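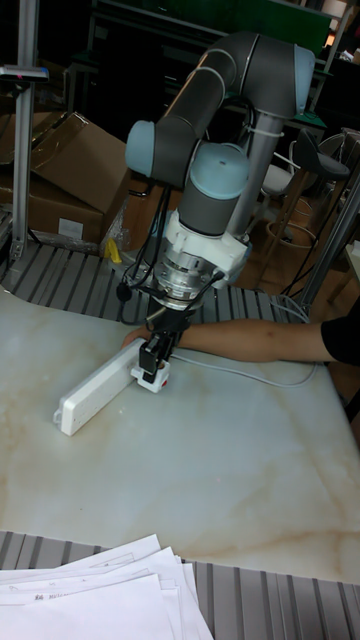
Notebook, open day, Monday

Open day for the Dritton and Hutsuliak people, arm cell running from 10.00. Writing this up the same evening, before I forget which things were asked by whom.

Task shown was the power strip. The arm comes down to the strip on the marble-pattern table, the two-finger gripper goes to the switch end, and one of us keeps a hand in close by. We chose it over the cable bin because everybody has a power strip at home and can see what is being attempted.

Approach height was set in the morning with the Flunix pendant. I took the speed down to the training setting and left it there. It looks slow from the back row but we had children in for the first session and I wasn't going to argue about it. Force limit unchanged from September. Tool offset re-entered by hand after the restart, so if the numbers in the shared file look different from last month, that is why. Please don't put the old ones back.

The first group stood too near the left post and had to be moved back twice. Tape on the floor next time. The talk ran to 20 minutes instead of 12, mostly the part about the wrist, which could be cut to a sentence or two.

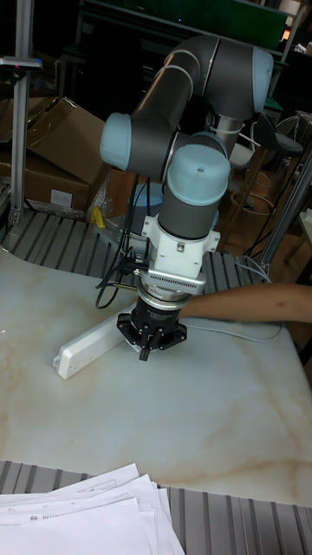
Does the arm know where the strip is before it comes down? For the open day it was going to a taught position, so it knows where the strip ought to be, and if the strip has been nudged the fingers will come down beside it.

That came up in every session. Worth having on the wall sheet, in bigger type than the rest.

Other things asked: what it costs to run, whether it could do a kettle, what happens in a power cut. I answered the last one badly. The brakes come on and the arm stays where it is, and I should have said just that and stopped. Somebody from Hutsuliak wanted the log format and I promised to send the short version. Hand-guiding was the popular bit. People expect the joints to be stiff and they push much too hard at first.

Counter on the controller stood at 435 cycles when I shut down. It isn't all from the open day, the tally was never zeroed after the Fasitz trial. Fault list shows 2 protective stops, both in the afternoon. One was me leaning on the forearm while talking. I don't know about the other and will pull the trace.
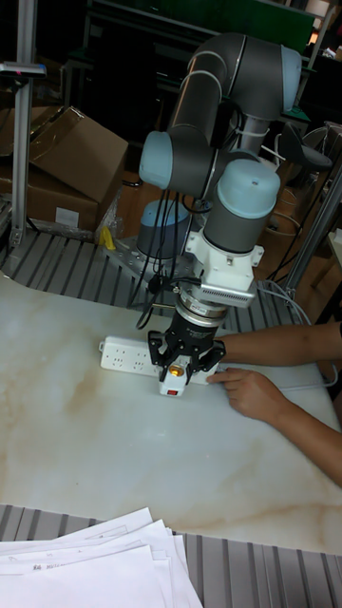
Afternoon session

Dritton party, all engineers, so I skipped the introduction and went straight to the gripper. They wanted to see how close a hand can be while the fingers are over the switch section. We talked through what the force limit covers and what it doesn't. It does not cover a sharp edge on whatever is being held, and I said so more than once.

They also asked about the cables on the wrist. Fair point. The loops hang down the left side of the arm and I have been meaning to clip them since the summer. Sleeve is on order.

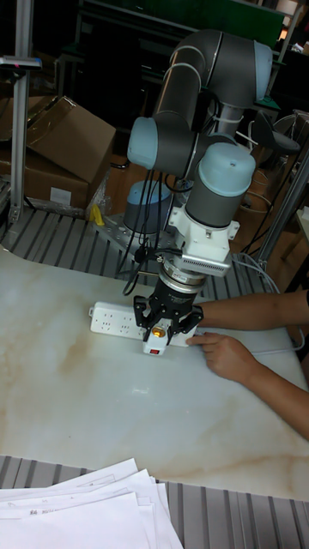

One visitor said they would sooner have watched it miss a few times, with the strip moved by hand between tries, than see the same taught position over and over. I agree with that and we should plan for it.

To do before the next one: floor tape, wall sheet, cable sleeve, zero the counter, log format to Hutsuliak. Check the finger pads too - the left one felt smooth when I wiped it down. Pendant is back on charge in the office.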